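Four Things for the Practice Room: Hestel Print Cover, Gultetti Plate, Huso Chair, Mfinanga Folder

By Frauke Lenz
May 21, 2021

I teach piano at home, mostly to beginners, and the room I teach in is also where my own kids eat lunch when they are off school. It has a piano, a table pushed up against the wall, some shelves and never enough places to sit. Since September I have replaced most of the small stuff in there, one piece at a time. Four of those purchases have been used long enough for a fair review. I paid for all of them myself.

I am reviewing them together since they get used together, and a couple of the complaints only make sense that way. If you only want one of them, skip to its heading.

Hestel print cover

The pattern is item 2107 in the Hestel listing. It is a cream background with thin branching stems, sage-green leaves and small red flowers with five petals. I had looked at plain covers first and decided against them after seeing what pencil marks did to a plain one at a friend's house. A busy pattern hides a lot. Crumbs, eraser bits and the odd dot of ink mostly disappear into the stems, and I wipe it down at the end of the afternoon when I remember.

It came folded in a flat packet, and the fold lines took a while to go away. The instructions suggest leaving it out overnight. Mine took nearly three weeks before the last crease was gone, and the one down the middle was bad enough that a pencil would stop rolling when it reached it. Hestel could ship this on a tube and I would gladly pay a little more.

Sizing is my other complaint. The listing gives one measurement and the packet gives a slightly larger one. The packet turned out to be right. My table is against a wall, so the extra has nowhere to hang at the back. It turns up against the wall there, and I have left it that way. It catches things that would otherwise go down behind the table. If your table stands in the open you will want to trim it, or order the size below the one you think you need.

The print runs in every direction, so there is no right way up. I liked this more than I expected. You can turn the cover around when one side gets more use than the other, and I have done that twice.

Color: in daylight it is a clean off-white. Under the lamp it goes a little pink. The leaves stay green in both, and the red flowers are closer to rust than to a bright red. The website photos make them look brighter than they are.

Gultetti plate

This is a small review for a small item. It is a round, shallow plate in pink plastic with a raised rim and a cartoon bear printed in the middle. The bear is in a slightly darker pink than the plate and has a line of tiny lettering under it that I can't read without my glasses. My younger one picked it out.

The rim is the good part. Grapes and crackers stay on the plate when it gets carried across the room, and a sandwich cut in quarters fits with a little space left over. The surface is matte, so it doesn't show every fingerprint, but it does hold on to tomato sauce longer than I would like. A soak before washing takes care of it. I do not put it in the microwave. The sticker on ours had half come off by the time I thought to check, so I can't tell you what the maker says about that.

The bear has held up. I expected it to fade first, going by other printed plates we have owned, and so far it looks the way it did when we bought it. I have used the regular soft side of the sponge on it and nothing rougher.

We use it with a dark navy cup that we already had. I looked for a Gultetti cup to go with the plate and could not find one in a color that either kid wanted. The two look fine together, and a dark cup is easy to find on a table this busy.

The plate cost 3 dollars. For that price I have no real complaints, and I would buy a second one if the store still had them.

Huso molded chair

I needed one extra seat that was light enough to move with one hand. Students' parents sometimes stay for the lesson, and younger brothers and sisters almost always do. The chair lives by the shelves and comes out when someone needs it.

The seat is a single molded piece in light blue plastic with a smooth matte finish. Huso sells other colors, but the blue was in stock. It is a soft blue that doesn't fight with anything, even with all those flowers in the same room. The plastic looks thinner toward the edge and lets a bit of light through there. I was suspicious of that at first and sat down on it very carefully. It has been sat on daily ever since, by adults too, and I have not seen any cracks or white stress lines.

It cleans up with a damp cloth. There is a small lip at one end of the seat where dust collects, and you have to run a finger along it. Scratches do show if you catch the surface with something hard. Ours got one from a belt buckle. You can see it if the light is low and you know where to look.

Comfort is average. It is fine for a half-hour lesson, and past that I would want a cushion. The surface is a little slippery in certain clothes, and small children tend to slide forward and then push themselves back up over and over, and this makes a noise. I have a thin pad under it now when there is a wiggly sibling in the room.

Assembly took me 17 minutes with the tool from the box. One of the screws went in crooked and I had to back it out and start over. The printed sheet has no words on it, only drawings, and the second drawing shows the part from the opposite side, so look at it twice before you tighten anything.

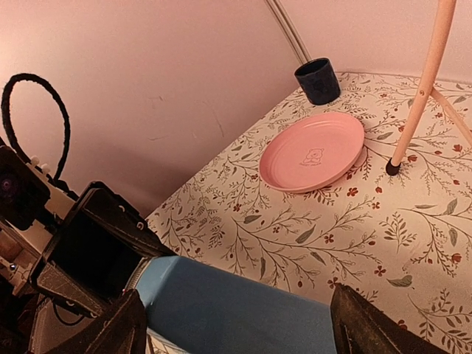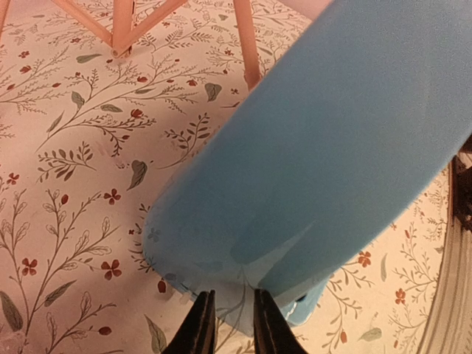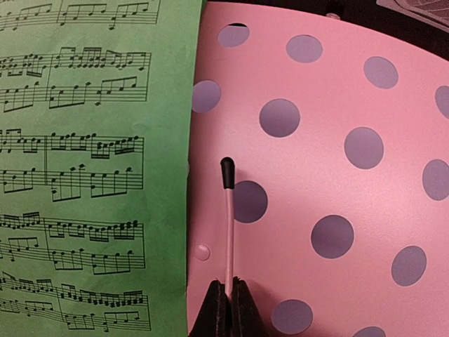
Mfinanga folder

The folder is the item I use the most, and I have the most to say about it. It is bubblegum pink with gray polka dots. I would not have picked it for myself, but I wanted something I could find in a stack at a glance, and it does that job very well. My old folders were all black and I was forever opening the wrong one.

The cover is slightly glossy with a faint texture to it. It bends easily. If you hold it by one corner it curves, and it will not stand up on its own on a music rack. I tried it on the piano for one lesson and it slumped forward with the pages in it. Flat on the table it is fine. If you need a folder to hold pages up in front of a player, get something with a stiff board in it and leave this one for storage and carrying.

I keep loose copies in it. I print my sheets on colored paper by level, and the pale green ones are the fast pieces, two-staff pages full of sixteenth notes. Green is easier on my eyes under the lamp than bright white, and the black notes are still crisp on it. The sheets are an easy fit in the folder, with enough room around them that the corners don't get bent. Pages do go a little wavy after a damp week, but that is the paper and they did it in the old folders too.

How much it holds is where I would mark it down. Mfinanga says it is meant for a school year of handouts. I got through one term's worth before it started to bulge, and once it bulges the cover doesn't lie closed. I now have two of them, one for the green sheets and one for everything else, and neither is packed full. Used like that they work well.

The dots have not rubbed off. The fold has gone slightly pale from being opened so many times. There is no place to write a name, and marker wipes straight off the cover, so I used a sticker on the inside.

How they have worked together

The table does several jobs in one day, so what matters to me is how fast it can be cleared. With a busy cover, small pale things can get lost. I have spent time hunting for an eraser that was in plain sight. Larger solid colors stand out well against the print. The pink plate, the blue seat and the pink folder are all easy to pick out, and the kids can be sent to fetch any of them by color.

One thing to watch for is that the cover is a bit grippy when it is clean. Paper doesn't slide on it, and I like that during a lesson. If you pull a heavy folder toward you, though, the cover comes with it, along with whatever is standing on it. I lost a full cup of juice that way. I now lift the folder.

Would I buy them again?

Hestel cover: yes, in the smaller size. Allow time for the creases.

Gultetti plate: yes. It is cheap and it has lasted.

Huso chair: yes as a spare seat. I would not use it as anyone's main chair at a desk.

Mfinanga folder: yes, but buy two and don't overfill them. Not for use on a music rack.

I will update this page if the chair cracks or the bear wears off. I have also been asked about the lamp, which is an old one from my parents' house and has no name on it anywhere, so I can't help with that one.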